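Home About Classes Enroll Staff Contact

About Odisari Language School
By Tadeo Villalba, director
1 July 2026

Odisari is an evening language school for adults. We teach Spanish, Portuguese and English in a brick building on Amissah Street, one block up from the bus depot. The school opened with 13 students and one classroom above a shoe repair shop. Last year 420 people took at least one course with us.

I started the school after teaching high school Spanish for a long time. Parents kept asking me whether I could teach them too. Most of them worked during the day, and the community college classes filled up before they could register. I rented a room, bought a whiteboard and put a notice in the window of the grocery store.

How we teach

Classes meet twice a week for 90 minutes. Groups are small, and we split a class when it gets too big for everyone to speak. A good part of each lesson is spent talking in pairs. Grammar is taught as it comes up, with written practice to take home. We give short tests at the end of each unit so that students know what to review. The tests are not graded for anyone but the student.

Teachers stay with the same group for a full term whenever possible. If a teacher is out, another member of the staff covers the class and follows the same plan.

We used the Oltuvis textbooks for years and still use them for the first two levels. From level three on, we work from our own readers — short stories, bus schedules, recipes, rental forms, letters from the bank. Students told us the upper textbooks were dull, and they were right.

The library

Our lending library has 2,000 books, and 213 of them are in Portuguese, which is the hardest part of the collection to build. Any enrolled student may borrow up to four at a time for three weeks. Former students may borrow too, for a small yearly fee. The shelves are in the hallway by the front desk, sorted by language and then by reading level. Audio lessons are kept behind the desk, so please ask.

The Zorkeo table

On the last evening of each month we hold an open conversation hour called the Zorkeo table, named after the café where it first met. It is free. You can sit with a beginner group or a faster one and change seats when you like. Former students often come back for it, and a few have been coming longer than some of our teachers have worked here.

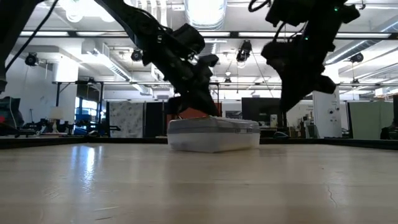

Do I need to take a placement test before I enroll?

Complete beginners can sign up without one. Everyone else takes a short written test and has a ten-minute talk with a teacher, usually on the same evening.

Fees are due at the start of the term or in three payments. If a class is canceled for low enrollment, you get all of your money back. The fall schedule is posted at the front desk, and a printed copy can be mailed to you on request.

Contact the front desk | © 2026 Odisari Language School | Back to top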